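Small shops should be allowed to hand over a plastic bag

By Wouter Claeys
25 April 2024

Our council wants to ban shops from giving out plastic bags of any kind, including the thin clear ones used for loose goods. The consultation closes in May. I have read the proposal twice and I think it should be sent back.

I should say where I stand. I ran a hardware shop for many years before I sold it, and I still do the books for Marciniak, the ironmonger by the station. I have no share in the place. I do know what people buy there and how they carry it home.

The proposal treats all bags as one problem. It puts the carrier bag with handles next to the clear bag that holds a handful of screws, and it says that both are used once and thrown away. For the first that was often true, and the charge dealt with much of it. At Marciniak we handed out 778 carrier bags in the last year before the charge and 109 in the year after. People grumbled at first, then they brought their own. I was against the charge at the time and I was wrong.

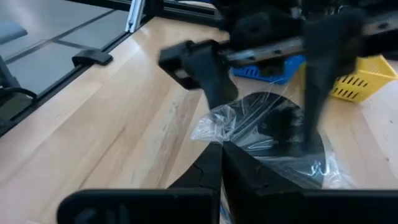
The small bag is a different matter. People who buy loose washers need something to put them in, and they need to see what is inside it when they get home. A clear plastic bag on a wooden table tells you what you have without opening it. A paper one has to be written on, and the pencil rubs off. I have drawers at home full of paper bags marked with sizes I can no longer read. The clear ones I have kept for years, and I fill them again.

The council's answer is that shops can sell these things ready packed. Plenty do. The big store out at Havix sells its fixings in sealed packs, and each pack is a card with a plastic bubble glued to it. Under the proposal those are allowed, as they count as packaging and not as bags. So a customer who wants four screws may not have them in a thin bag, but may buy twenty in a hard plastic shell that can't be opened without scissors. He uses four and the other sixteen go in a jar. I don't see what has been saved.

There is also the matter of cost. Citero, who supply paper bags to most of the shops on our side of town, quoted Marciniak for the small size with a window in it. For 400 of them the price was more than double what we pay for the clear ones, and the window is made of film anyway, so they can't go in with the paper unless somebody tears it out. A large chain will not notice that. A shop with two people behind the counter will, and it will probably do what the council seems to want, and stop selling loose.

I would be sorry to see that. Buying loose is the least wasteful way to buy almost anything. You take the number you need. It is also cheaper for people who are mending one hinge and not fitting out a kitchen. The council says in its own waste plan that it wants more repair and less throwing away, and then it makes repair a bit more awkward at the one place where it starts.

The supporters of the ban point to Hemodow, where a similar rule has been in place for a while. I went over to have a look. The market there manages well enough with paper for fruit and veg, and I have no quarrel with that. Apples do fine in paper. The hardware shop had closed its loose section and put up racks of ready-packed goods. The man at the till said it was less work for him, which I believe.

The consultation has had 663 replies so far, according to the notice in the library, and I would guess that most are in favour. It is an easy thing to be in favour of. I am in favour of less plastic myself. My own kitchen is hardly a model, and I throw out more film from supermarket food in a week than Marciniak gives away in clear bags to any one customer in a year.

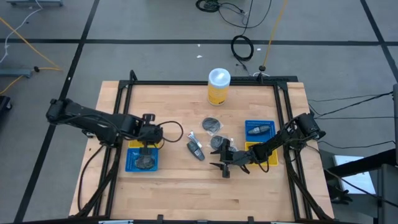 Trays of different colours are one way to keep things apart at home.

My suggestion is simple. Keep the charge on carrier bags, and raise it if need be. Let shops go on giving a small clear bag for loose goods, and require them to take clean ones back and use them again. Some customers already bring theirs in without being asked. Then look at the bubble packs, as that is where the weight of the plastic is. It would mean an argument with bigger firms than Marciniak, and I suspect that is why it isn't in the proposal.

Replies can be handed in at the library desk or posted to the town hall. The form has a box for other comments on the last page - it is small, but you can attach a sheet.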